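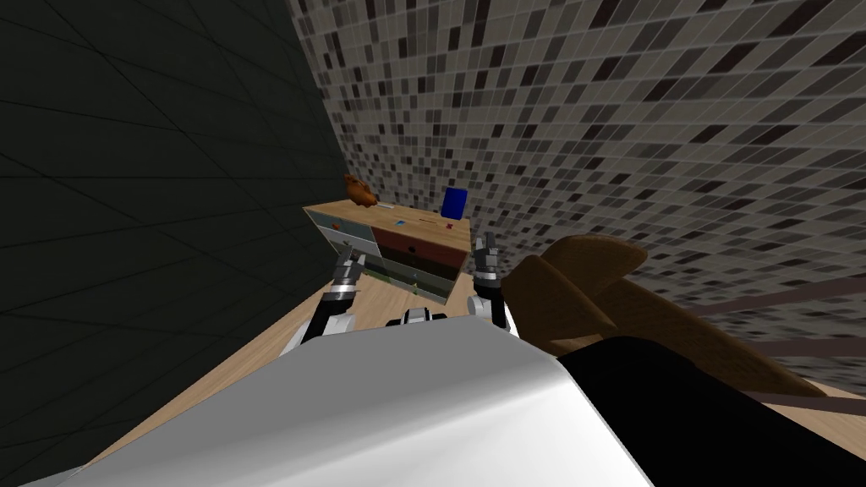 Learning by the Drawer

At Zelham, the workday starts with a headset. Erdal Işık puts it on, takes a controller in each hand and steers a simulated two-armed robot up to a cabinet of colored drawers. He has recorded 1,206 demonstrations so far, and 900 were good enough to train on.

"The red drawer took me 2 weeks to get smooth," he says. "My wrists kept turning too early."

Mohit Singhal, who reviews the recordings, throws out any run longer than 90 seconds. Slow runs teach the robot to hesitate, he says. In May the team plans to add new cabinets and more clutter on top.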